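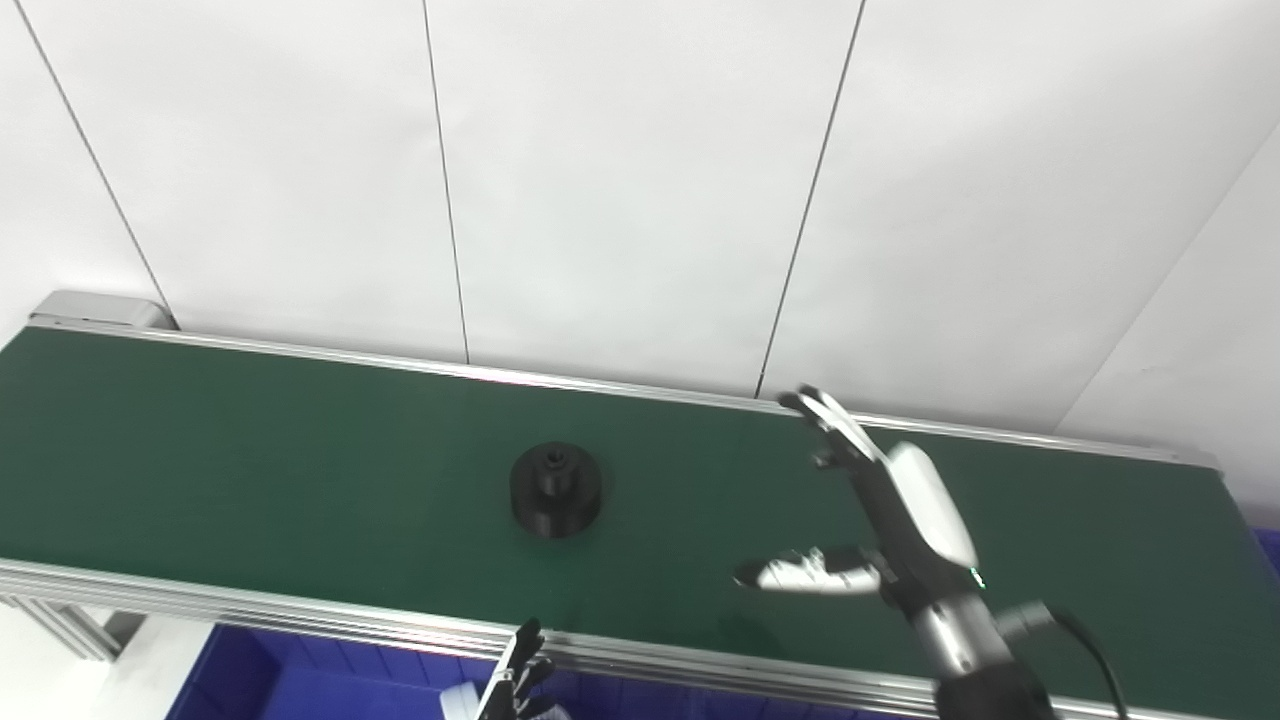
Vemitz to open second packing hall at Iltmont in January

Vemitz, the dried fruit and cereals producer, has confirmed that its new packing hall at Iltmont will open in January. The building adds 2,490 square metres of floor space to the existing site and will handle all orders for the company's Erier breakfast range.

Until now, Erier products have been packed at two separate addresses and brought together for delivery. Under the new arrangement, goods will leave Iltmont directly for shops and wholesalers, with the last lorries departing at 9 p.m.

"Our customers have asked for shorter delivery times and fewer split orders," said Faustine Moulin, Managing Director of Vemitz. "The new hall allows us to offer both — and it keeps the work in the town where the company began."

Building work was carried out by Nørgaard. Staff moving from the older premises will keep their present terms and length of service.

Eliécer Bermúdez has been appointed Site Manager and will take up the post before the opening. He was previously responsible for stock and transport at Vemitz.

Existing account holders do not need to take any action. Order numbers and payment details remain unchanged.

Notes to editors
Interviews are available on request from the Vemitz press office, extension 1704.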